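Shoe Boxing Cell: Frequently Asked Questions

Maintained by Iqra Ghauri. Last revised in February. Questions about the cell go to Iqra or to Behrouz Tehrani on the bench side. Questions about the recordings go to Touran Sharifi.

What is the cell for?

Two small arms work as a pair over a mat to put a shoe into an open cardboard box. The cell is used for recording runs under hand control and for playing back trained runs. We call it Skidach in the booking sheet, so if you are looking for "shoe cell" you won't find it.

Who can use it?

Anyone who has done the short bench session with Behrouz. It takes 48 minutes, most of it spent on clamps and cables. You can book a slot on your own after that. Friday mornings are kept free for maintenance.

What should I check before switching on?

Start with the clamps. Each arm stands on a perforated base held to the front edge of the table by a green clamp. Take hold of the base, not the arm, and try to rock it. If it moves at all, tighten the clamp by hand and try again. Do not use pliers on the clamp screw.

Then look along the wiring. The red and black leads loop around the joints and need enough slack for the full bend. Move each arm slowly through its range with the power off and watch for a lead going tight or getting pinched between two printed parts.

Last, check the mat. It should lie flat, with the lettering facing up and no corner lifted.

Where do the box and shoe go at the start?

The box goes on the upper half of the mat, open side up, with the long side running left to right. The shoe goes just below it, on its side, toe to the right. It is fine for the shoe to cover some of the lettering. Both grippers should be able to move without touching the box.

What views do I get of the cell?

Three: one from overhead and one from each gripper. Look at all of them before you start a run. The overhead view should take in both clamps and the whole of the mat. Each gripper view should have its own white fingers at the bottom.
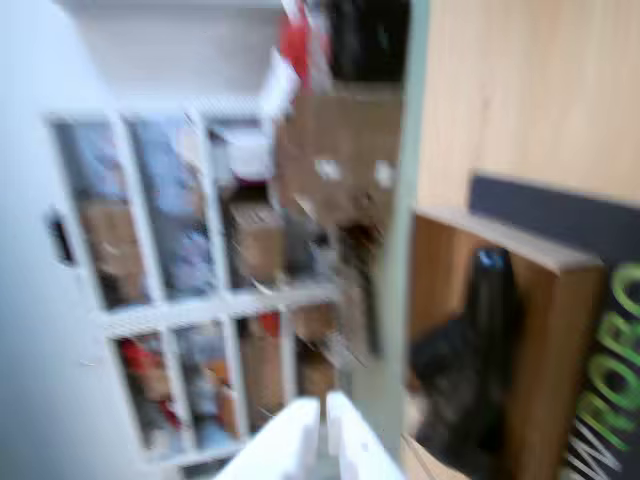
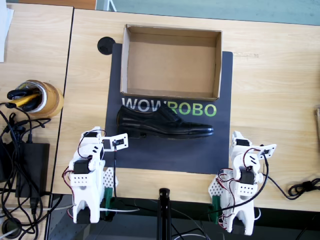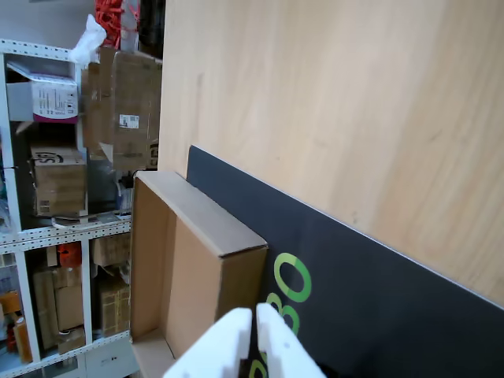

One of the gripper views is smeared. Is the camera faulty?

Usually not. A fast wrist movement will smear a single still, and that is normal. Stop the arm, wait a couple of seconds and look again. If the view is sharp with the arm at rest, carry on. If it is still soft, wipe the lens with the dry cloth from the drawer. If that makes no difference, the lens has probably worked its way out of focus, and Behrouz will need to reset it.

A view that shakes while the arm is holding still is a different fault. Check the screws on the camera mount first, then the clamp.

How do I set the zero position?

1. Switch off the supply to both arms.
2. Fold the first arm by hand to the rest pose shown on the setup card.
3. Switch on the supply to that arm only and run the zero script.
4. Wait for the script to list every joint as stored.
5. Do the same for the second arm.

Do the arms one at a time. If both are powered the script may pick up the wrong port, and you will then have one arm with the other's values. The sign of this is an arm that lurches to one side on its first move. Switch off and start again from step 1.

How often does the zero need doing?

After any servo change, after any knock hard enough to shift a base, and otherwise every 52 hours of running. The hours are in the log. Please fill it in, including for short sessions.

A servo is hot or has stopped responding. What now?

Stop the run and switch off that arm. Leave it for a quarter of an hour, then feel whether the joint turns freely by hand. If it does, switch on and try a slow move. If it is stiff, or it drops out a second time, it needs changing. Put a note on the arm and leave it switched off.

The script gives a warning at 67 degrees. Treat the warning as a stop. The most common cause is a gripper left squeezing the shoe between runs, so open both grippers before you walk away from the bench.

Can I change a servo myself?

Yes, if you have watched one being done. Spares come from Genow and are kept in the labelled tray. A new servo must be given its joint number before it is fitted. Plug it in by itself, set the number, write it on the casing in pencil, and then fit it. Do up the horn screw last, with the joint at mid-travel. The screws go into printed plastic and strip easily, so stop when they are snug.

The gripper fingers are slipping on the shoe. Is that a software problem?

Check the fingers first. Polish builds up on the inner faces and makes them slick. Clean them with a damp cloth and let them dry. If they still slip, look for wear near the tips. Shiuli Wanigasekara prints new pairs when the stock runs low, and a pair takes a few minutes to swap – two screws a side.

When should the cardboard box be replaced?

When a wall leans in or a corner has gone soft. A leaning wall catches the shoe on the way down and spoils the run. Use the same size each time. Jamshid Mousavi orders them flat from Prindach and they need folding and taping on the base.

Can I move the table or the mat?

Please don't. The recordings made so far, more than 1,000 of them, all use the present layout. If the mat has been shifted, open the overhead reference still on the bench computer and line up the edges of the mat with it. Tell Touran if any runs were recorded while it was out of place, so they can be marked.

How do I shut down?

Open both grippers, bring the arms to rest, stop the script, then switch off. Support each arm with a hand as the power goes, as they drop a little when the servos let go. Take the shoe off the mat, coil any cable you brought out and fill in the log.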